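Last updated in September, after the second round of box packing.

# Workshop tips: recording tasks by hand

These are notes for people using the hand-held grippers at the Talthorpe shop to show a task. If you're driving the Jodeck arm by remote control, skip to the last section first, then come back for the table setup.

## Setting up the table

- Pick one small table and keep it. A square one you can reach across from either side works better than a long bench.
- Put tape under the feet if you'll be moving it between sessions. Half an inch of drift shows up later as a lot of odd reaches.
- Clear everything the task doesn't use. If the task is "open the box, put the part in, close the lid," you want the box, the part and whatever the part starts in.
- Shiny tops can bounce light into the camera. Turn the table before you start moving lamps.
- Leave room to walk around. You'll step back more than you expect.

## Cables

Route the cables before you pick up the grippers. Once you have one in each hand you can't fix anything without putting them down, and then the take is gone.

Keep power strips off the path between you and the table. If one has to sit near your feet, know which side it's on and start every take from the other side. Flat tape holds well on sealed concrete, but wipe the floor first or it lifts by noon.

## The markers

The square black-and-white markers on the gripper bases are what the tracking reads. Treat them like a lens.

- Wipe them with a dry cloth. Cleaner with alcohol in it fades the print on the Sadden sheets.
- Don't hold the gripper by the marker face.
- Keep your sleeves back. A loose cuff sliding over a marker is the most common reason we throw out a take.
- Replace any marker with a curled corner. Pressing it back down lasts a few minutes.
- When you work with both hands, don't stack one gripper directly over the other for long. The lower one drops out of tracking.

If several people are recording in the same room, agree on who stands where. Two people working close together will get each other's markers in view. The software can usually sort it out, but the takes need checking by eye afterward, and that takes longer than recording them did.

## Doing the task

Start with both grippers out in front of you, open, above the floor or the near edge of the table. Hold still for a slow count of two. End the same way. The trimming tool looks for those pauses, and if you skip them somebody has to mark the start and finish by hand.

Move at the speed you'd use to hand someone a full mug. Most new people go too fast for the first 10 takes and too slow for the rest.

Look at what you're about to grab. If the camera is on your head, your head is the tripod — turning to answer a question in the middle of a take ruins it.

Let mistakes stand if you can recover from them. A lid that catches and has to be lifted again is useful to have. A box knocked off the table isn't, so stop and start over.

Change the starting position a little every time. Slide the box a hand's width, turn it, put the part on the other side. We recorded 1,668 takes of the Roman box task before anyone noticed the box had been squared to the table edge in nearly all of them. The arm did fine until the box was turned.

## How many takes

For a simple pick and place we stop at 1,000 and test. Lids, bags and anything soft get 3,000. Test early with a small batch anyway, in case a camera setting is wrong.

## Hands and wrists

The grippers feel light for the first half hour. Switch off with someone before your wrists get tired, since tired hands drift low and the fingertip pads start dragging on the tabletop. Check the pads at each break. If one has worn smooth, swap the pair so both sides grip the same.

## If you're on remote control

Most of the above still applies. The extra points:

- Seat yourself so you can see the real arm as well as the screen.
- Home the arm between takes, even when it looks close enough.
- Don't correct a bad approach with a fast jerk. Back out, line up and come in again.
- Log the operator's initials with every batch. Different people have different habits, and it helps to know whose are in the data.
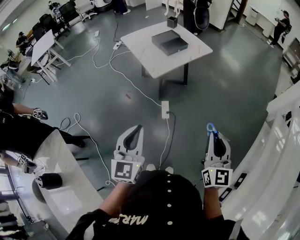
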